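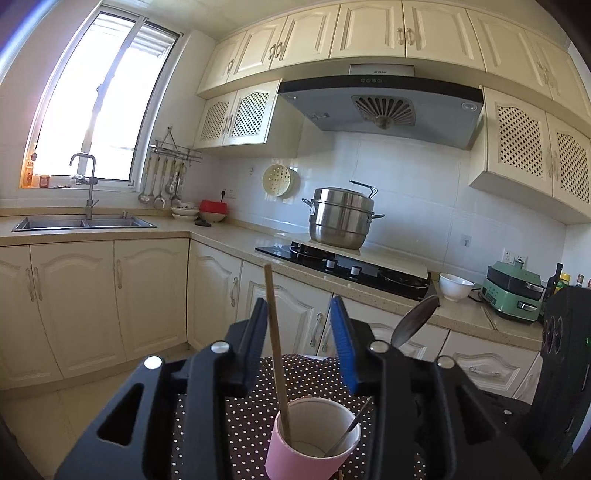
Tosent Fair Listings is a table of live music and variety acts billed at small fairs, anniversary parties and tasting days. Each row is one act at one event, copied from a printed handbill, a newspaper notice or a venue's own page. The category column is the one that gives new users trouble, so read the notes on it before filtering. Spoons, for instance, are filed under percussion when a player is billed with them and under crafts when a stall sells them; a metal spoon standing in a pink paper cup with a wooden stick would get no row at all, whatever tune somebody might get out of it. The same goes for washboards, saws and jugs. The billing decides.

Version and contact

This release is dated 2019-03-23. It replaces the June release, which had the county column shifted by one for part of the file. Akosua Sulemana keeps the table. Ottmar Rothe wrote the import script and answers questions about it.

What is in the folder

listings.csv: the main table, 700 rows
venues.csv: 372 venues, with town and type
sources.csv: one row per handbill, notice or page, 483 in all
import.py: reads the three files and joins them on their id columns
CHANGES.txt: short notes on each release

Columns in listings.csv

event_id: joins several acts at the same event
venue_id: joins to venues.csv
source_id: joins to sources.csv
act_name: as printed, including nicknames and quotation marks
category: one of 19 values, listed at the top of import.py
headliner: yes, no or blank
animal: yes if the act is an animal or is billed with one
admission: as printed, so "free with canned good" stays that way
start_time: local time, 24-hour, blank if the source gives only a day

Where the listings come from

The largest share was typed in from the Iltgate handbill boxes, which cover fairs, distillery and cider mill open days, and church suppers with a paid band. The Ziółkowski scrapbooks supplied most of the fiddle contests. Woven, the folk calendar, let us copy its back pages for the years when it still printed full lineups. Acts advertised in two places get one row, and the fuller source is the one cited.

Known problems

Times are often wrong in the source and we have not corrected them. If a handbill says noon and the newspaper says one, the table follows whichever source is cited.

Being listed does not mean the act played. Rain, illness and double bookings rarely made it back into print, and there is no column for them.

Names vary. A banjo player may appear with a first name on one bill and "Uncle" on the next. We left these alone unless a source connected them. Do not count unique values of act_name and call the result a number of performers.

Mules, dogs and trained geese are entered as acts when the bill names them. Set animal to no if you want people only, but check the result, as a few singers who came with a dog will drop out too.

Headliner is blank when the bill lists everyone in the same size type. Up to 19 rows marked yes are guesses from layout and will be reviewed for the next release.

Use

You may use the table for research, teaching or a local history page. Please credit Tosent Fair Listings and give the release date. Scans of the handbills are not part of the release. To see one, write to Akosua with the source_id.

Corrections

Send the event_id, the column and what it should say, along with where you saw it. A photo of the handbill is enough. Corrections from memory go into CHANGES.txt with the sender's initials, and the row stays as it was until something in print turns up.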